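Reading time: 4 min

Section 4. Setting Up a Table-Clearing Task

Read this section before you run the Zukden task planner on a cluttered table for the first time. It assumes you have installed Wakgate and loaded the Borstead room in simulation. If you plan to move to a real arm later, finish every step here first.

What to expect

People who buy an arm for the house or the shop usually ask whether it can tidy up by itself. As of this release, the answer is partly. The planner can pick up one item at a time from a table and set it down at a place you have marked. It does not sort items by owner or decide what is trash. It will not fold cloth. A person clearing the same table will finish well ahead of the arm, and you should plan your tests with that in mind.

4.1 Prepare the item list

1. Open the task file and go to the Items tab.
2. Enter each item the arm is allowed to touch. Items left off the list are treated as obstacles.
3. Set a grip type for each item: Flat, Rod, Round or Irregular.
4. Mark anything soft as Do Not Lift.
5. Save the file. The name may not be longer than 11 characters.

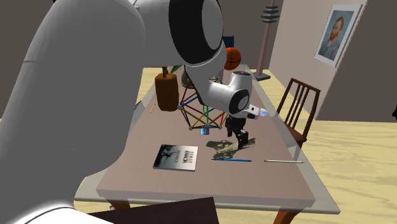
Grip type matters more than item weight on a household table. Thin, shiny things are hard to locate because the reflection changes as the arm moves, and the depth reading changes with it. The disc at the tip of the gripper is that kind of item, and it should be entered as Flat with the Reflective box checked. The pencils and the silver pen are Rod items. Enter the camouflage cloth as Do Not Lift, and do the same for the toy robot for as long as its feet are on the cloth. The basketball is an obstacle. Do not enter it as Round — that grip type is meant for items that fit between the fingers.

Note: Open lattice models are often read as several separate rods. Enter the whole model as one obstacle and set the margin by hand.

4.2 Run a single pick

1. Set the speed to Low.
2. Choose one item from the list and press Preview.
3. Watch the full path. Look for places where the wrist or forearm passes over tall items.
4. If the path is clear, press Run.
5. When the fingers close, press Hold and check the grip from at least two views.
6. Press Continue to place the item, or Release to cancel.

Caution: Preview checks the gripper and the forearm against the item list. It does not check chairs unless you have added them under Room. On a real arm this can cause a collision.

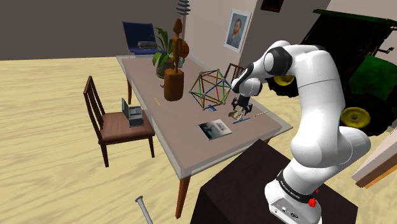

Figure 4-2. Low-speed pick of a small beige item, grip type Irregular.

Irregular items fail more often than any other type. If a pick fails, raise the approach height one step and try again before you change the grip force. More force seldom helps and can push the item away.

4.3 Read the log

Each pick writes one line to the log. These codes come up most often:

110 — Item not found. Check the lighting settings and the Reflective box.
1399 — Path blocked. Move the obstacle or choose another item.

If you see code 1399 on every item, the table height is probably wrong. Measure from the floor to the tabletop and enter the value again under Room.

Users of the older Pichon planner should note that its item lists do not import. The grip types have different names and must be entered again by hand.

Section text by Tharushi Ekanayake. Last revised January 31, 2024. Cloth handling is planned for the June release and will be covered in its own section.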